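Unit 4: Comparing end effectors on a sorting task
Prac notes, prepared by Yvette Sandhu. Lab tutor: Lama Hijazi.

The task is a two-category sort. Objects go into the basket for fruits or the basket for office supplies, with the labels written on the table. Read the Tindow controller sheet before your session.

You will compare two hands: the Vukumau two-finger gripper and a multi-fingered hand. Keep the table layout the same for both. Each group runs 16 trials per hand and logs every one, including the trials you abort.
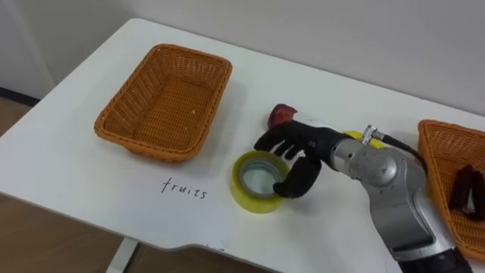 Multi-fingered hand at the tape roll. 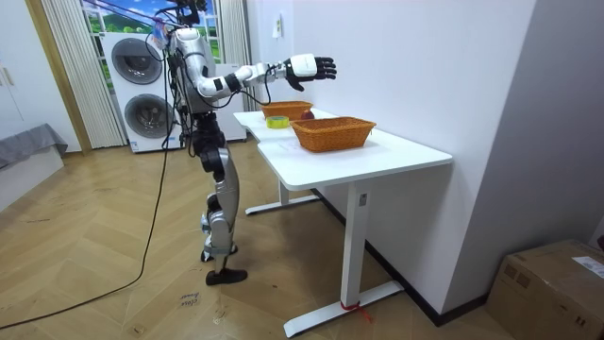
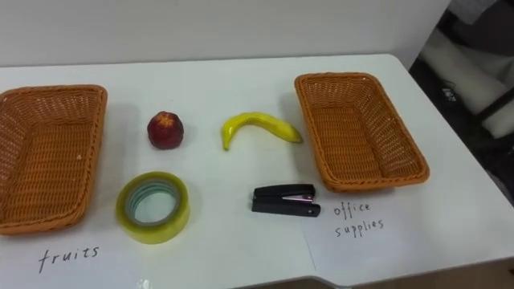 Fruit in the back row, tape and stapler in front, both baskets empty.
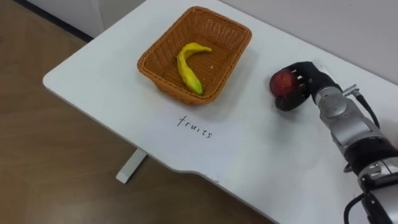 Apple in the grip, banana in the basket.

Record the grasp type as pinch, wrap or hook. If you can't decide, write down which fingers made contact first and leave the type blank. A drop over the correct basket still counts as a drop.

Camera placement matters more than most groups expect. A head view loses small objects behind the hand at close range, so log a side view as well - you'll need it when you label failures.

Set the closing speed to 50 per cent for the first four trials, then choose your own and note it. Don't change speed and object order in the same run.

Reports are due in March. Put your trial log in the appendix and name the file with your group number.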